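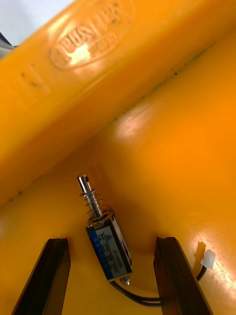 Subject: Re: [cell-users] Solenoid dropped inside the housing, second time

April 2019

Hello all,

Thank you for the quick answers. I put my reply under the quoted part, I hope this is still the custom on this list.

> You write that the gripper reported a good grasp and the solenoid
> fell anyway. Are you sure that it was really held? On our Bredeck
> fingers the "part present" signal only means that the fingers
> stopped before they were fully closed. It does not say what stopped
> them. We had a cable between the fingers for a whole shift and the
> signal was green all the time.
>
> Also please check if somebody changed the closing force. After an
> update of the Mugo controller ours went back to the default value
> and we noticed it only by the marks on the parts.

You were right with the first point, and I am a little ashamed that I did not look there before. The second point I checked also. The force was not changed.

For those who did not read my first message: we take the small push-pull solenoids out of yellow plastic housings which come back from the field. The arm reaches in with open fingers, one on each side of the solenoid body, closes, lifts, and puts the part in a tray. The solenoid has two thin black wires. The program is the one from Lustora, with our own positions. In July we had one dropped part and I did not think much about it. Now it happened again, and this time the arm continued to the tray with nothing in the fingers and pulled the wires of the next housing on the way back. No person was near, but the cell door was not locked, and I do not like this.

I went through the log for the last 300 cycles. In 23 of them the fingers stopped wider than they should for the bare body of the solenoid. The program accepted all of these as good. I then ran the arm by hand, slowly, with the speed at the lowest setting, and I could repeat the fault. When the wires come out of the base and curve toward the right finger, the loop can lie behind the finger or in front of it. If it lies behind, there is no problem. If it comes between finger and body, the finger closes on the wire, the signal is green, and the solenoid is held only on one edge. It turns when the arm lifts.

The spring makes it worse. If the part turns, the plunger can touch the plastic above it, the spring is pressed together, and then it pushes the whole part out of the fingers. I saw this twice with my own eyes when I moved by hand.

What I changed until now:

1. The signal alone is not enough anymore. The program compares the finger position with a window, and outside of the window the arm stops and waits for a person.

2. After the lift there is a second check before the arm moves sideways. If the fingers have closed more than before, the part is lost and the arm stays where it is.

3. The door switch is now in the safety circuit. It was only connected to the lamp. I do not know who decided this and since when.

With these changes we made 131 cycles. The arm stopped four times, every time with a wire under the finger, and no part fell. It is a small number and I do not want to say that the fault is gone.

Two questions are still open for me. Has anybody used the narrow Aron finger tips for a part with loose wires? I could cut a groove in our tips for the wire, but I am afraid that the wire will then be caught in the groove and the position looks correct. And second, how do you clear a stop when the solenoid is half lifted? At the moment our operator opens the fingers with the button and the part falls back into the housing, wires and all. I would prefer that he holds the part by hand, but then his hand is between the fingers with the drive on, and this I cannot allow.

I can send the log file and the changed part of the program to anybody who wants it. Please write to me directly, the list does not accept attachments.

Best regards from the repair shop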